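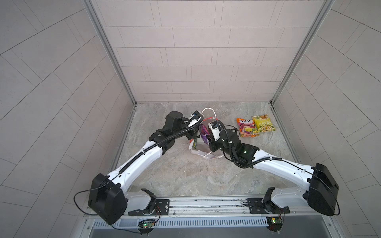 2nd September, Grenside workshop, bench 3

Rail bolts first. Both mounting plates had crept on the aluminum extrusion since the January rebuild, the left one more than the right. Loosened everything, squared the plates against the back posts, retorqued to 5 Nm. Re-zeroed both arms afterward. Joint 2 on the left needed a second pass before it would hold its home value.

Task for this session: bagging. Snack bags on the floor of the enclosure, white plastic carrier in the middle, one gripper to hold the carrier open and the other to load. Hard packs are easy. Foil bags are the problem — the surface moves when the fingers close, and the grasp point from the wrist camera is stale by the time contact happens.

Changes made:
Finger closing speed down by a third on the right arm only.
Wrist camera exposure fixed on both sides. Auto exposure was hunting on the shiny packaging.
Minimum gap between grippers set to 13 mm. The old value let the fingers touch when both arms worked over the same spot.

Ran 3 sets with the Kodikara planner, then the same again with the Celico one. Kodikara gives shorter paths but brings the elbows in too close over the center. Celico is slower and stays clear. Keeping Celico for now, with the path cache raised to 3000 entries.

Carrier handle still folds over if the left arm approaches from the front. Coming down from above and slightly behind works better. No proper fix yet.

Cabling: the corrugated sleeve on the right arm needs more slack at the wrist. At full roll it pulls on the connector. Kinga Virág has a longer length left over from the Grillholm job and will drop it off.

To do:
Threadlock on the rail bolts.
Label the leads to the boards under the bases.
Log gripper current at contact, both sides.
Repeat the bagging sets with the new sleeve fitted — same planner, same speeds.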